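Brirent Replacement Finger Pads for the Mileck Handheld Gripper
Posted in July by Joelle Masri

I've been looking after our Mileck grippers for a while now, and if there's one part I'd tell you to keep in a drawer before you need it, it's the finger pads. The motors are fine, the linkage is fine – it's always the black stuff on the fingers that goes first. So we made our own set, and this page tells you what you get, how to put them on, and when to stop nursing the old ones along (I'm terrible at that last part).

What's in the bag

One bag is 14 pads, enough for seven grippers if you change left and right together, which I really think you should. You also get a strip of adhesive film, a plastic scraper and a spare set of finger screws. Part number is 154. The pads come with square corners and go a bit rounder as they break in, so don't panic when they do!

When to change them

Look at the top edge first. The covering almost always lifts there before the flat gripping face shows anything, and a lot of people only check the flat face. Scuffing is okay. A slightly grainy surface is okay too, and some of our operators like it better than a brand new pad. Once you've got strands hanging off or a strip curling back, change it. A loose strip can fold over and get between the finger and whatever you're picking up, and then you spend your morning hunting for a calibration problem you don't have.

Thin-walled things are where you'll notice it. With a mug, one finger goes down inside the rim and the other closes on the outside, so any lump on the pad goes straight against the wall of the cup.

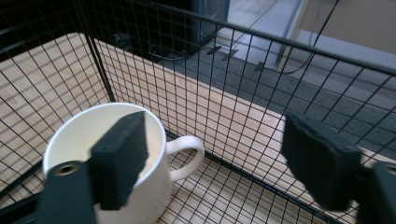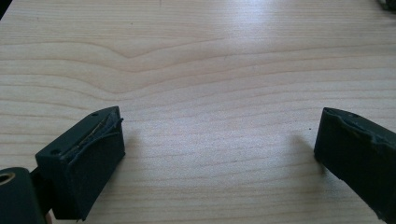 Top: left finger inside the rim of a mug, in a wire basket. Bottom: open fingers over a wood table, with the covering peeling along the top edge of the left one and scuffed on the right.

Putting on a new pair

Switch the gripper off and open it all the way. Do one finger at a time so you've always got the other one to look at for reference (Xuelian Fang taught me that and I've stopped mixing up my lefts and rights).

Get the scraper under the lifted edge and pull the old covering toward you, slowly. Wipe the finger with alcohol and give it 15 minutes. Lay the film, press the pad on from the back edge forward, and keep your thumb on it for a slow count of twenty. Then trim anything that hangs over the top – even a tiny overhang is where the next peel will start.

While you're there, snug up the finger screws. Snug, please, not tight! Ivan Vakulenko has drilled out two of mine this year.

Leave the gripper overnight if you can, then close it on a piece of paper and tug. If one side slips, press that pad down again and retest.

Ordering

We ship on Tuesday. The pads fit the standard Mileck fingers only; the wide ones need the Phan set listed underneath. For lab orders over 400 pads, write to Laiba Sandhu first and she'll work out a price with you.

Related items
Phan wide finger pad set
Drorkari finger screw kit
Brirent adhesive film, single roll
Mileck linkage grease

Contact us | Copyright Brirent | Back to top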